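Workshop tips: recording examples for a learning arm

The Skodcombe notes say 600 demonstrations of one job will teach an arm anything. I doubt it. We got further at Drildale with 100 that somebody had bothered to watch back.

Wipe the table before you start.
Tape down any cable you keep catching – clear tape will do.
Move the plate a little between goes, and the toy corn too.
Stop after 3 bad grabs and have a cup of tea. Tired hands teach tired habits.
Bin the fumbles the same day. You won't do it in November. 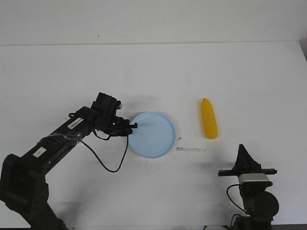
Do more examples always make a better robot?
Only if they differ from each other. Copies of the same easy grab mostly teach it that one grab, whatever the sales sheet says.

Label files as you go.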